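Trirnach Neighbours Help Board
Home > Flat and house > Damp, mould, heating

Condensation on bedroom windows every single morning, new double glazing, what am I doing wrong

Posted by Siiri Heinonen
November 5, 2023

Hi all, hoping someone can help before I lose the plot. Moved into a first floor flat on Verhoeven Road in October, one bedroom, brick, old building but the windows were done by the landlord just before I came. Every morning the bedroom panes are running. Not a bit of mist in the corners, proper water, pools on the sill and drips down the wall. I mop it up with a towel and by the next day same again.

Living room is fine. Kitchen gets steamed up when I cook but clears.

Things I've tried:
- one of those tubs of crystals from the hardware shop. Filled up a bit, made no difference
- leaving the bedroom door shut so the kitchen steam stays out
- heating off at night to save money, on for an hour at seven
- wiping down with vinegar

I dry washing on a rack in the bedroom because there's nowhere else, it's by the wardrobe. Hygrometer says 80 at bedtime, no idea if that is bad. There's now a black speckly patch starting behind the headboard and the wallpaper feels soft there. Landlord says it's "lifestyle" and wants me to open a window, but it's a main road and it's freezing.

Is it the windows? Are they faulty? Should I buy a dehumidifier, and which one, they seem to go from nothing to silly money. Thanks in advance

7 replies hidden, showing top 3

Pilov
Helpful 26

Windows are almost certainly fine. Water on the inside surface facing the room = damp air in the room hitting something cold. If it was BETWEEN the two sheets of glass then the seal's gone and that's the landlord's bill. Check that first, run your finger down the pane, if you can wipe it off it's room air.

80 is high. Very high. You want it somewhere in the fifties, sixty at a push in winter.

The washing is your main problem I'd say. A full load puts a couple of litres into the air, and you are doing it in the coldest room with the door shut. Then you sleep in there breathing out all night with the heating off. Of course it's dripping.

What I'd do, in order:

Move the rack. Bathroom, door shut, extractor on, leave it running till the clothes are dry. If the bathroom has no extractor then put the rack in the living room by a window open a crack. Extra spin before you hang anything, costs pennies.

Leave the heating on low overnight. Not hot, just enough that the walls don't go stone cold. An hour's blast in the morning warms the air but the walls stay cold and the water goes straight onto them.

Look at the top of the window frame for a little slotted vent with a slider. New windows very often have them and people paint or tape them shut. Open it and leave it open, you won't notice the road much more than you do now.

Pull the bed off the wall, a hand's width. Wardrobe too. Air needs to get behind.

Crystals are a waste of money in a room that size, fine for a cupboard or a caravan.

On the mould, don't brush it dry, you just spread it about. Fungicidal wash from any DIY place, gloves, window open, follow the bottle. Never mix it with anything else, esp. not bleach with the vinegar you've been using. Soft wallpaper will probably have to come off in that patch.

Take photos with the date on and email the landlord, don't ring. "Lifestyle" is what they all say. If the extractor is missing or broken that's on them, and if the patch behind the headboard is on an outside wall it's worth asking whether there's a gutter leaking down the other side. Have a look up when it's raining.

Bekach
Helpful 9

just get a dehumidifer, changed my life. mine was secondhand and it's noisy but who cares, empty the tank before work and again at night. windows bone dry by the end of the week

put it in the hall with all the doors open if you can't stand the noise

Marlpit
Helpful 4

Agree with most of the long answer above but on dehumidifiers, there are two kinds and it matters. Compressor type is cheaper to run and good in a heated flat. Desiccant type is better in a cold room, garage, unheated bedroom etc, uses more power, blows out warmish air. Since you turn the heating off at night I would sort the heating first then get a compressor one. Ten or twelve litre size is plenty for a one bed. I paid just over 100 for mine in a sale.

Also get one with a laundry mode and a humidistat so it switches off by itself, the really cheap ones just run and run. The tiny ones that look like a kettle are useless, ignore the reviews.

Somebody at work spent 900 having her wall injected for rising damp and it was condensation all along. First floor flat, it won't be rising damp, whatever the man with the meter tells you.

Window vac is handy in the meantime, saves on towels. Pour the water down the sink, don't leave the wet towel on the radiator like I did for a year, it all just goes back in the air!

Comments on this page

Siiri Heinonen: thank you so much. Wiped off with my finger so it's on the inside. And there IS a slider on the frame, was shut, thought it was decoration. Rack has gone in the bathroom. The extractor makes a noise but I held a sheet of loo roll up to it and it fell straight down, so have emailed him about that with photos

Pilov: yes that fan's doing nothing. Could just be clogged with fluff, but let him sort it. Ask for one with a humidity sensor while he's there

Siiri Heinonen: will do. Down to 68 last night which feels like progress?

Marlpit: it is, give it a couple of weeks, the plaster and the mattress and everything will be holding water and it has to come out. Check under the mattress btw

Bekach: told you, dehumidifer

Related: Mould on the back of a leather sofa. Tumble dryer vent through a sash window. Who pays for a broken extractor in a rented flat 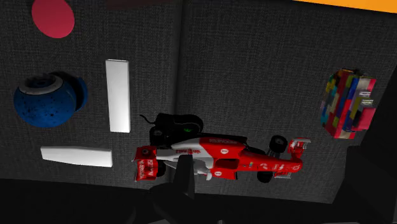
Should the bedroom door be open or shut when a dehumidifier is running?

Shut, along with the windows, if it's only that room you want dried and the machine is in there with you. For the whole flat stand it in the hall and leave the inside doors open. Keep it clear of curtains and a little way off the wall so the air can get in and out, and clean the filter every couple of weeks.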